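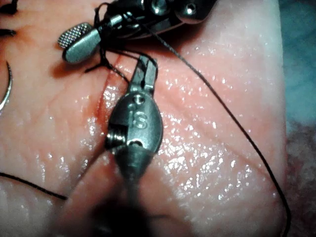 Black thread lying across a practice pad, with the cut running down beside the instrument.

I love a practice pad. Give me a slab of synthetic tissue, a length of black suture and a free evening and I'm happy, and I think far more people who stitch for a living should feel the same!

The usual complaint is that pads are for beginners. You do your 300 stitches, somebody signs your card, and off you go to proper work. I did mine at Skustville, years ago, and I've never stopped. The pad shows you everything (uneven bites, lazy spacing, the knot you pulled a touch too hard) and it lets you have another go straight away.
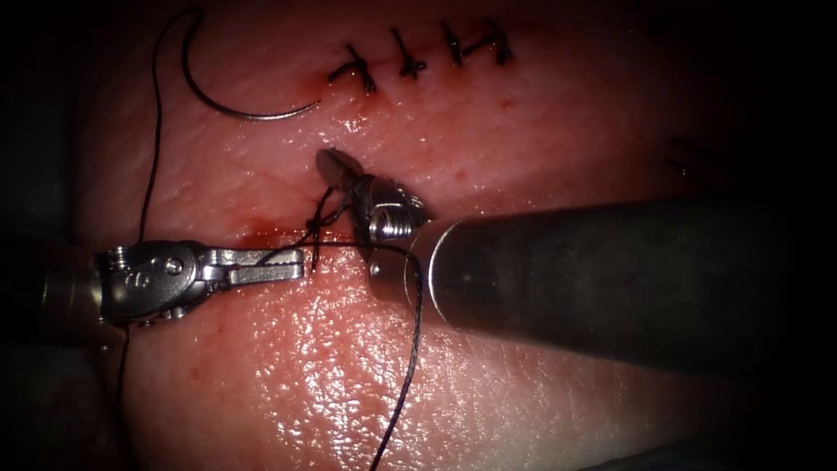 What I'd ask any trainee to look at first is the needle. Where do you leave it while you deal with the thread? Can you pick it up again without fishing about? It's such a small habit, and it changes the whole rhythm of a row. Then comes the tail, which always wants to be longer than you need, and then the loops, my favourite part – all that slippery thread suddenly pulling down into something neat.

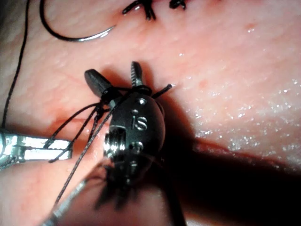
Loops round the jaws, strands held under tension from the left.

So keep a pad going, even after the card is signed. I'm on stitch 163 since May and still finding things to fix.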